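Two Bins and a Bench: Sorting Cylinders Without Losing Track

Small cylindrical containers are awkward to store. They roll when laid flat, tip when stood on a narrow base, and look alike from above once a few are grouped together. Most workrooms that handle them settle on a box and a habit, and the box gets more thought than the habit.

Ljubica Grgić has spent much of her working life on the habit. She set up the bench procedure at Bandstead, a parts and refill store whose shelving runs to 172 numbered positions, and she has since written it out for smaller rooms. It needs a clear tabletop, open bins in different colours, and a rule about what each colour means. At Bandstead, red is for stock that has not been checked and blue is for stock set apart from it. Other rooms reverse this. The choice matters less than keeping to it.

Colour of container and colour of contents should be considered together. Black tubes in a black tray are hard to count and harder to read. Against bright red plastic the outline of each one is plain, and a pale cap shows up well enough against a mid-blue wall.
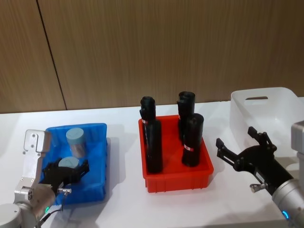

Choosing the bin

The useful measurement is wall height against cylinder height. Boris Shehu, who buys storage for Skerkby, works to a wall between a third and a half of the height of the tallest item. Lower than that and a knocked tube goes over the rim. Higher, and the label is hidden and the hand has to go in past the knuckles.

Ribbed walls are worth having. A flat wall on a cheap bin bows outward when it is lifted full, and the contents shift with it. Ribs on the outside stiffen the wall and leave the inner face easy to wipe. A rim or lip gives the fingers something to hold, though it also takes up bench space, and two bins placed rim to rim need a small gap so that one can be lifted without dragging the other.

Dividers are a matter of opinion. Shehu dislikes them. Grgić fits them only when a bin will travel by trolley, on the grounds that a divider sized for one tube is wrong for the next.
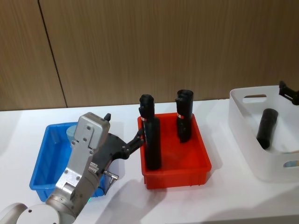
Labels are the other half of the job. A small label partway down a tube can be read over a low wall, provided the tube has been turned to face the front. Turning takes a second or two at the moment of placing and saves lifting every item later. Grgić asks for all labels to the front edge, tall items to the rear, and a gap left at the near corner for the next piece in. Tubes of unequal height put away in any other order will hide one another.

Grip is less obvious. A tall cylinder held near the top swings at the base and can clip its neighbours on the way out. Held low it is steadier, but the fingers need room between the items. In a crowded bin the top grip is often the only one available, and the lift should then be vertical until the base has cleared the rim. 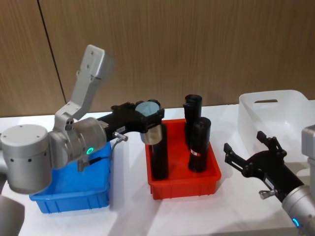

Three black cylinders upright in the red bin, the shorter one at right with its label showing.

Lejla Gashi timed both grips at Kolev in April over a run of 21 tubes. The low grip was slower by roughly 8 seconds across the full run and knocked nothing over. The top grip knocked over two. She now teaches the low grip first and leaves the other for full bins.

Open-topped tubes need separate handling. Anything without a closure should stay upright throughout, and should not share a bin with capped stock that may be laid down later. Forkov's bench sheet puts them at the rear, where an arm is less likely to pass over them – a sensible position, although it does mean reaching across the front row to get them out.

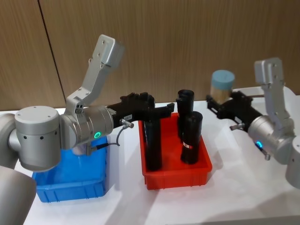
The working surface deserves a line or two. White shows dust, stray caps and spilled powder, and it throws light back up onto the bin fronts. It also shows scuffs, and bins dragged across it every day will leave coloured marks that need a mild abrasive to shift. Lifting avoids most of this. Felt pads do not, in Shehu's experience, and they collect grit.

Bins should be emptied fully and wiped before their colour is given a new meaning. Grgić also keeps one spare of each colour under the bench, nested and upside down.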